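Bainbridge Hall: the tables

Anyone who has been to the Bainbridge Hall in the last few weeks will have noticed that the tables are going through a change. Work started in February and will carry on through the summer. We have had a lot of questions at the desk, so the main points are set down for everyone.

The hall owns two kinds of wooden table. The older ones came from the Tredden reading room when it closed and have a darker finish. The newer ones are pale and were bought later for the craft groups. Over the years both kinds picked up glue, candle wax, marker and a great many cup rings. A few had been covered with sticky-backed plastic, and getting that off took longer than any other part of the job.

The pale tops are being cleaned, sanded lightly and given two coats of clear hardwax oil. We tried a water-based varnish on one top first. It dried fast and looked fine for a week, then it showed every scratch from the pottery group's boards. The oil takes longer to cure but a worn patch can be rubbed down and oiled again without stripping the whole top. It also leaves the color close to what it was, which most people who answered the slip in the last newsletter said they wanted. We had 131 slips back.

The darker tops will be left as they are apart from a good wash and a coat of wax. The finish on them is old and mostly sound. Sanding it off would be a big job, and several members asked us to leave them alone.

Materials so far have come to $426. That covers oil, wax, sandpaper, cloths and a box of felt pads for the legs. The money came out of the $1,041 raised at the Jultbridge plant sale, and the rest of that is set aside for chairs, which will be next. The sander was lent by the Zenerow tool library and has to go back when the last pale top is finished, so please don't book it for anything else through us.

How to look after the finished tops

Wipe up spills when they happen. The oil will stand up to water for a while but coffee and beet juice left overnight will mark it.

Use a damp cloth with a drop of dish soap, then a dry one. The cloths are in the drawer under the sink. Please don't use the green scouring pads or the spray cleaner in the kitchen. Both will take the oil off.

Put a mat under anything hot. Slow cookers and glue guns count. There is a stack of cork mats on the shelf by the serving hatch.

Cut on a board. The quilters have their own mats and everyone else can borrow the boards from the craft closet.

Lift tables when you move them. Two people per table is best. Dragging loosens the legs and pulls the felt pads off. If a pad does come off, leave it in the dish by the door and it will be glued back on.

Pushing tables together

Groups that need a long surface often put a dark table against a pale one. The two kinds are not quite the same height, so check the join before you roll out paper or fabric over it. For flat work, stay with tables of one kind. A folded strip of card under the legs of the lower table will do for an evening, but take it out again when you stack up.

Dates and bookings

The back half of the hall will be closed on 4 June 2022 while a batch of tops is oiled. The front half is open as usual. There will be some smell, so bring a sweater in case the windows are open. Groups that normally use the back half have been offered the small room.

If you find a rough spot or a sticky patch on a finished table, put a note in the maintenance book with the number from the underside. Notes without a number are hard to follow up.

Old table covers, the flannel-backed kind, are free to anyone who can use them. They are in a box in the hallway until the end of the month, and after that they go to the animal shelter.

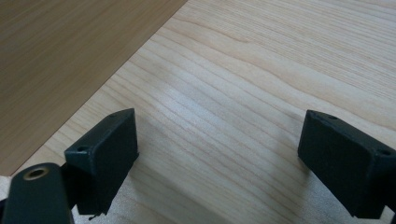 Pale wood grain, with a darker panel at the upper left.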